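We use cookies to remember your preferences and to see which articles get read. By staying on this site you agree to our cookie notice. Accept / Manage settings

The packing room after the arms came in
By Merle Maihi
February 3, 2021

I have worked in the packing room at Leclerc for 19 years, most of them on my feet at the same bench. In January the company put two robot arms at the end of the line to put produce into bags. I want to set down what has changed, as most of what I read on the subject is written by people selling the machines or by people who have never packed a bag.

No one on our shift lost a job. Four of us were moved. Chantal Bouchard went to receiving, Leandro Riquelme went to the arms, and two others took hours in dispatch. The company kept its word on that and I give it credit.

The arms are slow. On a good day a person at my bench will fill 500 bags in a shift, and the pair of arms did 247 on their best day last month. Management says speed will come. Vernon Wong, our supervisor, has 1000 pencilled on the whiteboard as the target for winter. I think he will get there, and I think the question of who is needed will be asked again when he does.

What has changed most is the sort of tired people are. Leandro used to go home with a sore back. Now he goes home with a sore head, from watching for a bag that has slipped or a piece of fruit held at a bad angle. He can't chat while he does it. Packing by hand, you could talk all day, and new people learned the job that way. Huguette Fortin taught me to feel for a soft spot with my thumb while she told me about her divorce.

That skill is going unrecorded. The training folder covers the stop button, the light colours and the phone number for the technician. It has no page on fruit. When the arms are down we go back to hand packing, and the two newest starters were never shown how.

I am not asking for the arms to be taken out. I would ask for three things. Rotate people through the arm station every two hours - a whole shift of watching is too long. Pay the station at the higher rate, as it carries more responsibility than the bench did. And keep one bench running by hand every day, with an experienced packer and a new one side by side.

The first would cost the company very little. I have put all of them to Vernon in writing and he says they are being looked at. 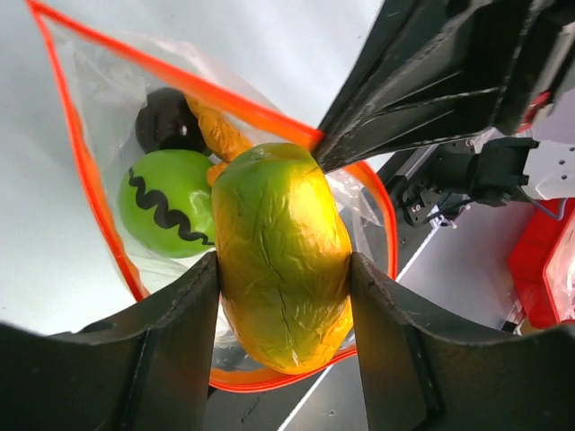 Should the people who work beside the arms be paid more than they were at the bench?

They should, for as long as they are the ones expected to catch the mistakes.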